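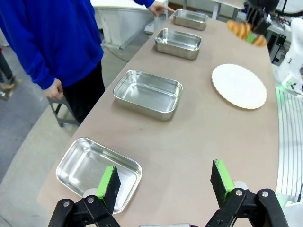 Guides > Front of house > Breakfast service > Setting a pastry line

Print this page | E-mail this page
Shares: 132 | Comments: 2

Setting a pastry line with steel trays and an oval plate

Scope. This page covers the layout of a cold pastry line on one long table, using rectangular stainless-steel trays in a single row and one oval plate for finished portions. It does not cover heated units, chilled wells or sliced bread. Written for the Ulthorpe breakfast room by Lauri Lahtinen, with corrections from Joonas Partanen.

What you need

One long table with a plain, matt top
Four steel trays with rounded corners and rolled rims
One oval plate, white, large enough for the biggest pastry laid flat
Tongs, one pair per person serving
Two clean dry cloths
Paper liners (optional, see step 5)

1. Clear and wipe the table

Take everything off, including the cloth if one is fitted. A bare top is easier to check for crumbs between sittings. Wipe along the length of the table, turn the cloth, and wipe back. Dry with the second cloth. Trays put down on a wet surface will slide when pastries are lifted out.

2. Choose the tray side

Trays go along one long side only. The other side is left for plating. At Ulthorpe the trays are on the left as seen from the kitchen door, but either side will do if it is kept the same every morning. Staff who move between rooms lose time when the sides are swapped.

3. Place the trays

Start at the corner nearest the kitchen. Set the first tray parallel to the table edge, with 50 mm of tabletop showing on the outside. Set the remaining trays in line with it and leave a hand's width between rims. Do not butt the rims together. Rolled rims catch on each other, and lifting one tray will tip the next.

If the trays are of different depths, the deeper ones take croissants and other tall items. Flat items such as Danish slices go in the shallow ones, where the tongs can get under them.

4. Check the trays empty

Look into each tray before loading. Polished steel shows streaks under strip lighting and most of these are reflections. Move your head to one side: a reflection moves and a smear stays where it is. Wipe out smears with the dry cloth. Do not use spray at this stage.

5. Line, if required

Liners are needed for anything glazed or sugared. Plain croissants can go straight on to the steel. Cut the liner to the base of the tray. Paper standing above the rim gets picked up with the pastry.

6. Set the plate

The oval plate goes on the plating side, opposite the second tray, with its long axis in line with the table. This position gives a short reach to the first three trays. The fourth is a long reach from there and should hold the slowest item. A scalloped edge should be checked for chips by running a dry finger round it.

7. Transfer the pastries

Hold a croissant across the middle, with the ridges running across the tongs. Use only enough pressure to stop it turning. If the outer layers crack, the grip is too tight; if one end drops, it is off centre.

Lift clear of anything below before moving sideways. Carry over bare table where possible, so that flakes fall where they can be wiped up. Lower until the underside touches the plate, then open the tongs fully before drawing them back. Opening them halfway drags the top layer.

8. Fill order

Load the far tray first and work back towards the kitchen. This avoids carrying pastries over trays that are already full. Leave one layer only in each tray. Stacked croissants flatten underneath and cannot be separated without tearing.

Faults

Tray rocks: check for a crumb under one corner, then for a bent base.
Pastry sticks to steel: it was loaded warm. Cool on a rack first.
Plate drifts towards the edge: table not dried. Go back to step 1.
Flakes in neighbouring tray: gap between rims too small.

Revision note, January: tray gap changed from rims touching to a hand's width after comments from Valtteri Seppälä. Step 8 added.

Guide no. 486

Print this page | E-mail this page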